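The Rarkeo arrived at Callum Tindall's flat on a Tuesday, in a box he had to turn sideways to get through the door. He had read the booklet twice before the kettle boiled.

"It's a trial," he told Neville Garside, who had come up from downstairs with his slippers on. "Sixteen days. If I don't like it, Brondo come and take it away again."

"And if you do like it?"

"Eighty a month."

Neville whistled. He had been a removals man in Hulme for most of his life and had views on anything that claimed it could lift.

But you didn't have to set the thing up at all, that was the joy of it! You signed in, and a planning program called Irnelari built a copy of your room, bed and walls and floor and all, and a pretend Rarkeo practised in there first. You could watch it on the screen. Only when you were happy did you press the green button and let the real one have a go. Callum had pulled up two chairs and a plate of toast.

"Go on then," said Neville. "Give it something awkward."

Callum gave it the picture. It was his mum's, all pinks and oranges gone soft with age, and he had never once moved it without swearing. 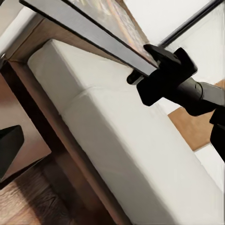

*First practice run: the picture, held over the white cushion.*

"Look at the grip on that," Callum said. "Look how it's got hold of the edge!"

Neville leaned in until his nose was nearly on the glass. He said nothing for quite a while, and his toast went cold.

"I'd have had it lower down," he said at last.

"Would you?"

"Maybe. Depends on the weight." He sat back. "Can you tell it that?"

You could, as it happened. You typed it in like a note to a friend. Callum wrote *hold it lower down please* and the program asked, very politely, how much lower, and the pair of them argued over that for the length of another pot of tea. Callum thought a thumb's width. Neville thought a hand, and held his own up to show him, a great square hand with a scar across the knuckles from somebody's piano.

They went with the hand.

After that there was no stopping them. They tried the picture fast and they tried it slow. They tried it starting from the far side. Neville wanted to know what it would do in a narrow hallway with a customer shouting, and was put out to learn there wasn't a setting for customers.

"There were 2000 houses, you know," he said, with his eyes on the screen. "That I did. Near enough every one had a picture they were frightened for."

"What did you tell them?"

"I told them to go and stand in the kitchen."

By ten o'clock Callum had it looking about the place by itself, just to see what it saw. The bare wall, the long boards, the lamp beside the bed with its dark shade. He loved this part best and couldn't have said why. It was his own sort of room, with the washing and the post and the bicycle left out of it, and it made him want to tidy up.

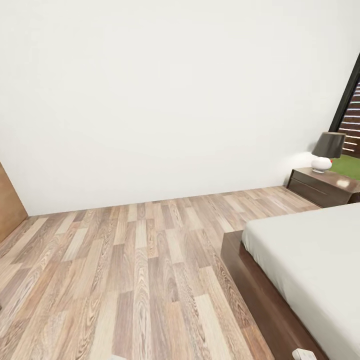
*Can you try the Rarkeo without letting it touch anything real?*

*Practice mode runs on the screen only, and the real arm stays parked until you press the green button.*

Neville read that bit of the booklet out loud, then read it again, following with his finger.

"So it's still parked," he said. They both looked round at the box by the door, which they hadn't opened.

"We could do it now," said Callum.

"It's late."

"It's only two steps. Plug it in, press the button."

Neville got up, and Callum thought he was off home, but he went to the box and ran his thumb along the tape, feeling for the end.

"Have you got any scissors?" he said.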